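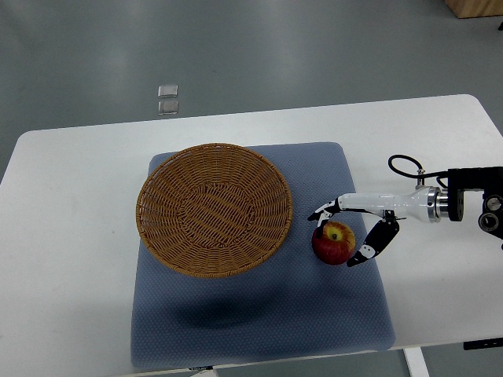

The round basket and one of the red apples, on the blue-gray mat.

Fruit table in Stullthorpe: what we learned in the first month

By Meron Ambaye

Many of you have asked me how the fruit table is going, so I write a few lines for the newsletter. We started in February, with one white table near the front door of the Stullthorpe hall and a woven basket that Ebise Habte brought from her home. The idea was very small. People who come for the language class or the sewing group often arrive straight from work and they are hungry. An apple helps.

In the first four weeks we gave away 355 pieces of fruit. Most of them were apples, and the rest were pears and a few oranges. Gemechu Dinsa writes the numbers on a sheet inside the cupboard door, and he asks that you do not take this sheet away, even if it looks old.

About the basket. We tried a deep bowl first, and it was not good for the fruit. The apples at the bottom got brown marks and we found them too late. The shallow basket is better, as the fruit lies in one layer and you see quickly which one must be eaten today. Please put no more than 10 apples in it. The others stay in the box under the stairs, where it is cool.

The mat was the suggestion of Noman Siddiqui. Before, the basket moved every time somebody took a fruit, and twice an apple fell on the floor. Now it stays in its place. When you clean the table, lift the mat also and wipe under it with a damp cloth. Do not put it in the washing machine, please. We did this one time with the old mat and it did not come back flat.

Some small requests for those who fill the basket in the morning:

Wash the fruit and dry it well before you put it out. Wet apples make the wicker dark and it begins to smell.

Look at the place around the stem. If it is soft there, cut the apple and put the good pieces in the fridge for the afternoon tea.

Keep the bananas separate. They make the apples ripe too fast. Gebremedhin Endale has hung a hook for them beside the kitchen window.

We were also asked which apples we buy. In the beginning we took the small green ones from Sallitz, but many came back to the table with one bite. The red ones with a yellow part at the top are more popular with the children, so we continue with them until the summer. A crate is enough for one week if there is no party in the hall.

If you have a tree in your garden and too many apples in the autumn, we will be very glad to have them. They do not need to be beautiful. Leave them in the kitchen before 10 in the morning with your name on the bag, so that we can return the bag to you.

Ebise is looking for a second basket of a similar size, round and not high, for the upstairs room. If you have one that you do not use, please tell her or me after the class.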